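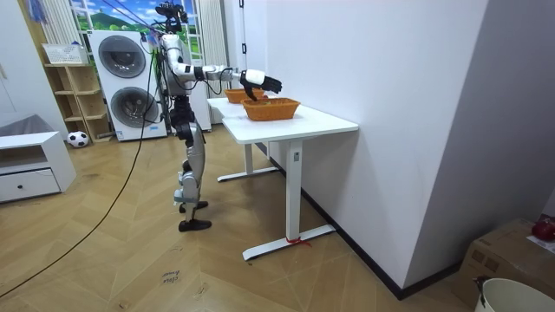

Marama Costigan and Kirsty Treloar
November 6, 2025

Project report – Dadico humanoid, rental package

We reviewed the Dadico rental as a service, not just the robot. Package = one humanoid, setup help, 2 training sessions. Price 3000 for the term, plus a 1000 deposit. Udlow quoted us too but no hands included, so dropped.

Task: baskets on the desk. Right arm reaches out over the desk, hand comes down over the bigger orange basket, fingers pointing down. Approach was the easy part. Grip on the woven rim was harder – fingers catch in the weave. Needs more trials.

Cables are a pain. Long one runs down from the upper body across the floor and you have to watch your feet. Manual says almost nothing about routing it.

Support: good on the phone, slow by email. Took nearly 3 days to get a anwser about wrist limits.

Would we rent again? Yes for a full term, no for anything shorter, setup eats to much time. Kirsty still has to add the trial log. Deposit form is due back in May.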